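One Home for Every Mouse

An interview about desk clutter, spare kit and the joy of a plain white tub

2023-09-03

Ask most people what makes a workroom untidy and they'll say paper. The organiser I spoke to for this piece says mice. The computer kind! She runs Fellar, a small tidying business that looks after studios, shared offices and the odd spare bedroom, and she has very strong feelings about the little things that gather on and under a desk.

"Paper gets dealt with in the end, people feel guilty about paper," she told me. "But a mouse with a sticky button goes on the windowsill, and the next one goes on top of the printer, and then they start turning up in the kitchen drawer. I love sorting them out. I really do, it's my favourite job."

We met at Mallance, a set of shared workrooms where she has been putting the small equipment in order, corner by corner, ever since February. She'd brought a flask and a bag of cloths and was already talking before I had my coat off.

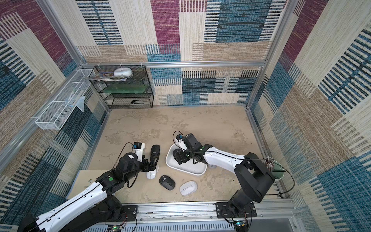 Her method begins on the floor. "Everything of one kind comes out and goes down where I can see it," she said. "Never sort in the tub, you just stir." Mice go down in the open, cables go somewhere else, and the tub waits within arm's reach. The things that live in the corner already are left alone while this goes on, so the stapler stays on the bottom shelf of the black mesh unit and the magazines stay up on top. She is firm on that point. "If you start on the magazines you'll be reading by eleven and you'll have sorted nothing."

I asked why she likes mesh so much, as there seems to be some in every room she touches. She lit up at this. "You can see through it! You can see what's hiding at the back, you can hook a bag on it, and dust falls through and you can sweep it up. I had solid shelves at home for years and they were just a place for things to go and be forgotten."

She also likes a hanging basket on the wall, for anything that hasn't found a home by the end of the day. Hers at home has a rule attached: when it's full, she has to empty it before she can buy anything new. (She admits that she once bought a second basket.)

The tubs themselves get a surprising amount of her attention. She wants them white inside, so that a dark cable end or a tiny receiver shows up at the bottom, and she wants rounded corners because crumbs and fluff wipe out in one go. No lids for things in daily use. "A lid is a shelf. Put a lid on a tub and somebody will put a plant on it."

Before Fellar she worked in the stockroom at Oosthuizen, a school supplies firm, starting in 2000, when a good many of the mice that came through still had a ball in the bottom. She remembers cleaning the rollers with a cotton bud and finding it very satisfying, and she still keeps a couple of ball mice on a shelf at home for the weight of them. The stockroom is where she picked up the habit of one container for one kind of thing, and she has never seen a reason to give it up.

"People make it far too clever," she said. "They want a section for wireless, a section for wired, a section for left-handed. Then it's a rainy afternoon, they're tired, they've got one mouse in their hand and they don't know where it goes, so it goes on the windowsill. One tub! Anybody can manage one tub."

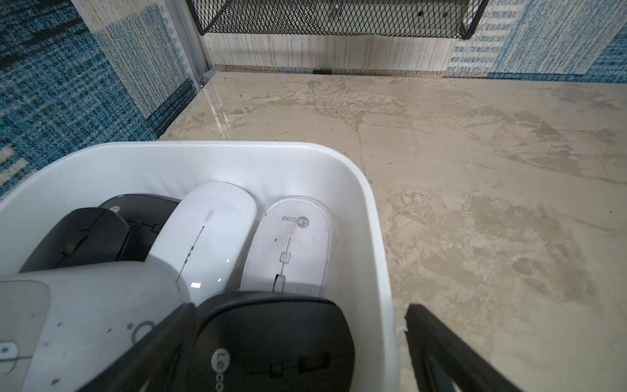 Do you need to take the batteries out before you put mice away?

Take them out of anything that won't be used for a month or so. Old batteries can leak, and the crust they leave on the contacts is a misery to clean. Keep the batteries together in their own small pot, well away from loose metal bits, and leave the battery doors on the mice so they don't get lost.

She is just as definite about the little USB receivers. If the mouse has a slot for it inside, the receiver goes in the slot. If it hasn't, a bit of paper tape holds it to the underside, with the name of the desk it came from written on the tape. At Detgate, another set of offices she looks after, she found a whole jam jar of receivers that matched nothing in the building, and you could tell from her face that she'd enjoyed every minute of trying them.

Cleaning comes next, and she keeps it simple. A barely damp cloth for the shell, a dry soft brush along the seam between the buttons and round the wheel, and a fingernail wrapped in the cloth for the feet underneath. She doesn't chase every mark. Scuffs are fine by her, and so are stubborn little specks, as long as the thing is nice to hold.

"I'm not trying to make it look new. I want someone to reach in, pick one up and think, oh good."

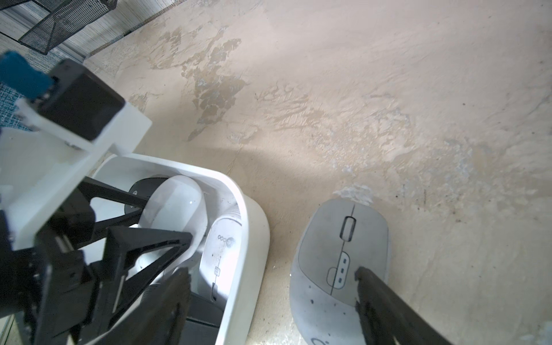

Grey wireless mouse on the floor, with the white tub close by.

What about throwing things away? She does it, but slowly, and never on the first visit. Each mouse gets plugged in or paired up and tried on a real job, such as dragging a few files about or scrolling through a long page. If it double-clicks when it shouldn't, it gets one more go on another computer. After that it's off to the electrical recycling, and she takes it herself so that it doesn't sit by the door in a carrier bag until Christmas.

Her tip for anyone starting at home is to do a single kind of thing and then stop for the day. Mice are a lovely place to begin, she says, as they're small and clean enough and hardly anybody is sentimental about them. Pens are harder. Chargers are harder still, and she asked me not to get her started on chargers, then talked about them very happily for two cups of tea.

By then I'd begun making a list of my own on the back of my notes: the one behind the monitor, the one in my rucksack, the one my nephew painted green. I have a white washing-up bowl that will do for a tub. She approved of the bowl and told me to check the windowsill too.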